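The Slow Cup
Sunday, December 23, 2018

The owner of the only coffee counter in Bralton would like it known that she does not hate milk. "I have milk," she says, pointing at a very small refrigerator. "People ask for it and I hand it over. What my face does is my own business."

She opened in October, after 18 years of selling insurance, and the menu has one item on it. It takes four minutes. Customers used to the drive-through out by the highway tend to check their phones, then the door, then her.
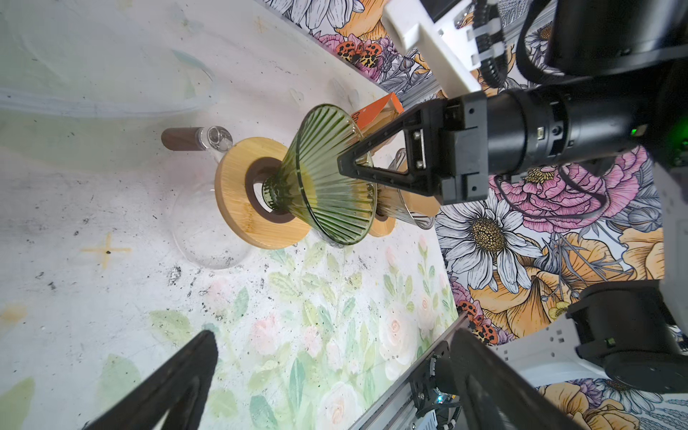 "The first week a man asked me if something was broken," she says. "I told him no, it was just gravity, and gravity only has the one speed."

She grinds by hand, buys from a roaster in Toltora and keeps her beans for up to 31 days, after which they go home to her husband. He can't tell the difference. She has tested him.

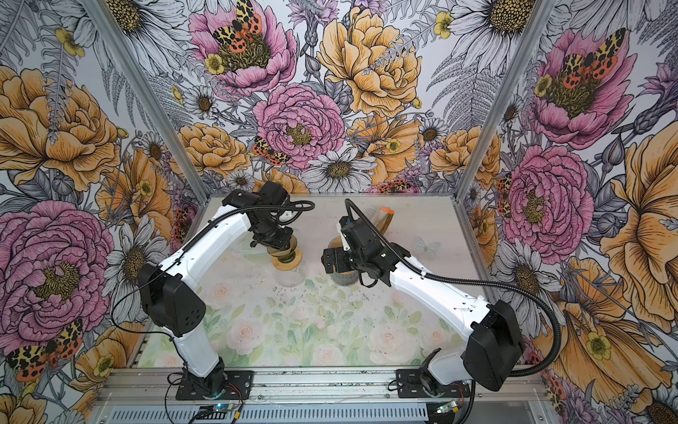 Her water is another matter. Bralton's tastes, in her words, "like a swimming lesson," so she runs it through a filter that cost more than her first car. Did it help? "It helped the man who sold me the filter."

Rent is $1281 a month, and on a good Saturday she pours 60 cups. She did that math for a living once and has decided not to do it again until spring.
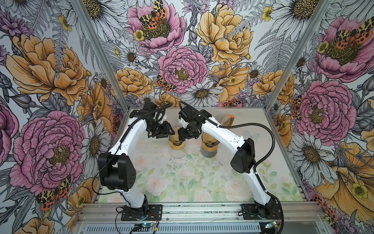 What she drinks at home

"Instant," she says, and asks whether that has to go in. "It's six in the morning. Who am I trying to impress?"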